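Comparing two grippers in the kitchen sim before you buy either one 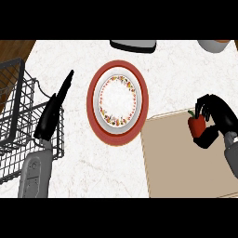

Last changed: 28/08/2019 by Bethel Seyoum

I get asked which gripper to put on a two-armed setup, and my answer is always to try them in simulation first. It's cheap, and you can't wreck a real benchtop (ask me how I know!).

I use the Pallel kitchen, the one with the marble counter. Start with the right arm and the red capsicum. It's a mongrel of a shape, all rounded lobes, so a gripper that copes with it will cope with most of your veggies. Bring the palm in low, curl the fingers over the top and down the side, then lift just clear of the cutting board and stop. Hold it there while you check the contact readout. Mine is set to log 108 contact points, and if more than 6 flicker on and off, I back off the closing speed and go again.

Next, the left arm. Park it over the wire basket with nothing in it and leave it be for a bit. All that thin mesh is murder on collision checking, and you want to know now if your controller gets the jitters hovering there. Mine did until Milan Brouwer told me to swap the full mesh for a simple box, which fixed it straight off.

Leave the plate on its red charger in the middle. If either arm clips it on the way past, your workspace limits are too loose, so tighten them before you do anything else.

Then change the gripper model, keep the same seed (I use 2,488) and run the lot again. Save both logs under different names, please. I've overwritten mine twice.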